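Tabletop Materials Now Available for Loan at Salby House

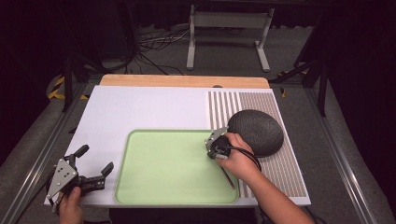
A green tray and striped mat on a white tabletop board.

The Irnetti Resource Library has added tabletop sets to its lending collection. Members may reserve a set through the front desk at Salby House or by writing to Vija Kivi, who manages loans and returns.

Each set includes a light green tray with a raised rim, and a striped mat in brown and white. The tray is intended for sorting and serving exercises, and the mat marks out a separate place for a single item. Smaller objects are kept in the Siliņa Room and may be borrowed individually.

Sets are issued for 22 days and may be renewed once. Borrowers are asked to wipe the tray before returning it and to roll the mat with the stripes facing outward. Mats that have been folded will be held back for pressing.

The library recorded 137 loans in all categories between June and the end of the summer term, of which nearly 90 were table and kitchen items. Adi Kusuma will present the full figures at the next members' meeting. Requests for additional colors should reach the desk before then.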